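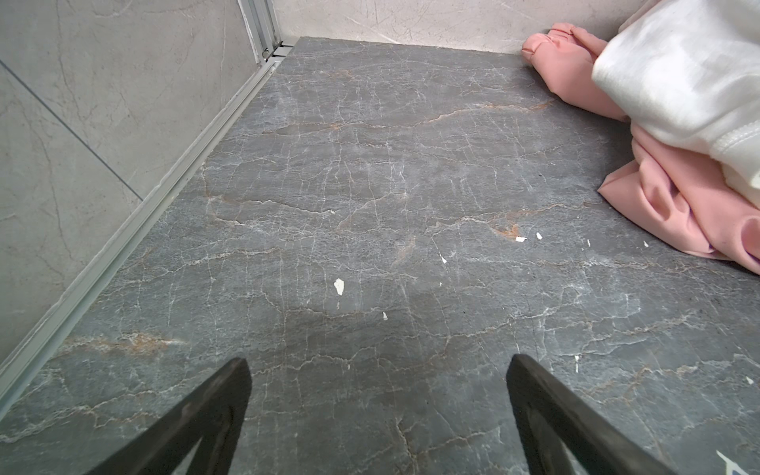 Dark gray marble with white veins and a few rust-colored streaks. White flecks show up on a floor like this from across the room.

How to Clean a Dark Marble Floor Without Buying Much

April — by the Loris Home desk
4 min read
Filed under: Floors & Surfaces

Search for marble floor care and you'll find 50 products that all claim to be the one you need. I've tried more of them than I'd like to admit, and most of what they do can be done with a dust mop, a bucket and some patience. Dark stone makes people panic. Every crumb and chip of paint stands out against it, so they assume the floor is filthy and reach for something strong. Usually it needs less than they think.

Start dry

Pick up the big stuff by hand. Paint chips, bits of plaster and scraps of paper should come off the floor before any tool touches it. Grit caught under a mop head gets dragged along, and a polished finish will record the trip.

Then go over the whole floor with a clean microfiber dust mop. Work from the back corner toward the door and don't scrub. If you prefer a vacuum, use the bare-floor head and switch the beater bar off. I don't trust the "safe for all floors" sticker on most vacuums, and neither should you until you've turned the thing over and looked at the wheels.

If a chip is stuck down, lay a damp cloth on it for a few minutes and lift it with a plastic scraper held nearly flat. No razor blades. I know the videos use them.

Find out what you have

"Stone-look" covers a lot of ground. Porcelain tile printed to resemble marble can take cleaners that would etch the real thing. If you don't have paperwork from the installer, treat it as marble.

That rules out vinegar, lemon and most bathroom sprays. Vinegar is the tip that refuses to die. It's an acid, and it will leave dull spots on real marble that no amount of buffing with a towel brings back.

Wash

Use warm water and a small squirt of pH-neutral cleaner. The Vadham stone wash I bought was fine. So was the Fletar one at half the price, and I couldn't tell the two floors apart. Wring the mop until it barely drips. Change the water when it turns cloudy, then go over everything again with plain water.

Dry it. People skip this step and then complain about smudges. On dark stone, pale hazy patches are often just dried water or leftover soap, and an old bath towel pushed around with your foot takes care of plenty of them. If the haze survives a second rinse and dry, it may be etching, which is a job for a refinisher.

About those orange streaks

Rusty or tan bands are often part of the stone. Run a fingernail over one. If it follows the veining and feels like everything around it, leave it alone. Rust removers frequently contain acid, and I've read too many sad posts from people who bleached a hole in a pattern they paid for.

What about sealer?

Put a few drops of water on the floor and wait ten minutes. If the spot darkens, sealing is worth considering. If it doesn't, keep your money — the Padilla kit I was talked into cost $70 and did nothing I could see on a floor that was already sealed.

Dust mop every couple of days, wash when it looks like it needs it. I do mine on Thursday, mostly out of habit.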